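Unit 3: Demonstrating a Task by Remote Control

Handout for the Trondau lab course. Read before the December practical.

3.1 What a demonstration consists of

A demonstration is one complete performance of a task by a human operator, recorded together with the robot's joint positions, the gripper opening and the camera streams. In this course the operator drives the arm through a hand controller. Moving the arm by hand (kinesthetic teaching) is covered in Unit 4.

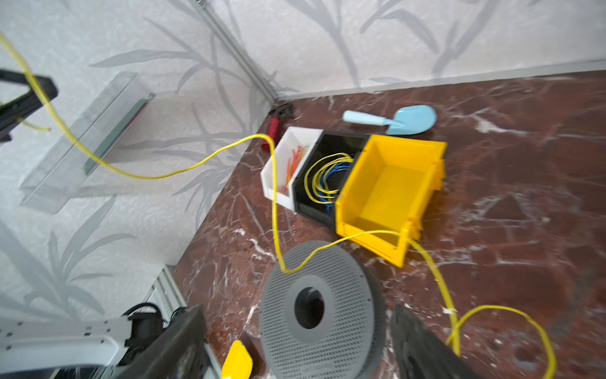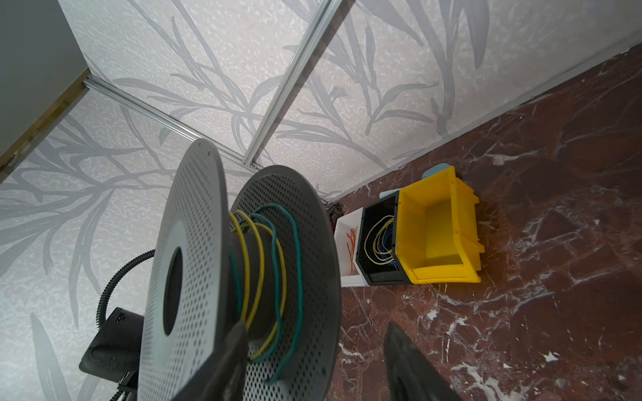

Figure 3.1. Wire-handling task, two wrist views. First: perforated round piece low in the view, bins behind it. Second: spool at the gripper fingers, bins on the marble beyond.

3.2 Why wire is used

Rigid blocks are a poor test of an operator. A block keeps its shape, and a grasp that is slightly off will usually still work. Wire bends under its own weight, catches on fingers and hides parts of whatever it is wound on. In the second view of Figure 3.1 the yellow and green wires cross in the gap between the two flanges. A policy trained on such views has to cope with a target whose outline differs in every episode.

Note also the long yellow cable in the first view. A cable lying across the work area is part of the observation whether or not the task refers to it. Record its rough path in the episode notes.

3.3 Reading the wrist view

The wrist camera moves with the gripper. Three consequences follow.

(a) The horizon tilts. In the second view the line between wall and floor runs diagonally. Do not correct this during recording; the tilt carries information about wrist rotation.

(b) The fingers are usually visible. Use them as a depth cue when closing on a flange.

(c) A held or nearby object can cover the goal. Before the final approach, check the fixed camera as well.

3.4 Procedure

Start each episode from the home pose. Approach at low speed, pause, close the gripper, pause again. Pauses longer than 3 seconds are trimmed by the Cenik recorder, so there is no benefit in waiting longer.

If a grasp fails, recover and continue. Keep the recovery in the file and mark it R. An episode is discarded only if the arm faults or an object leaves reach.

Do not tidy the bins between episodes unless the task sheet says so — small changes in placement are wanted.

3.5 Data set for the practical

The Stillow set contains 689 episodes against a target of 2,000. Of these, 44 carry the R mark. Students may train on the full set or leave the marked episodes out, but must state which.

Exercise: Replay any two episodes and note the time at which the fingers first touch the object. Compare the gripper signal with the wrist view at that time. Explain any offset in one paragraph.

Next: Unit 4, Kinesthetic Teaching on the Zapata Arm.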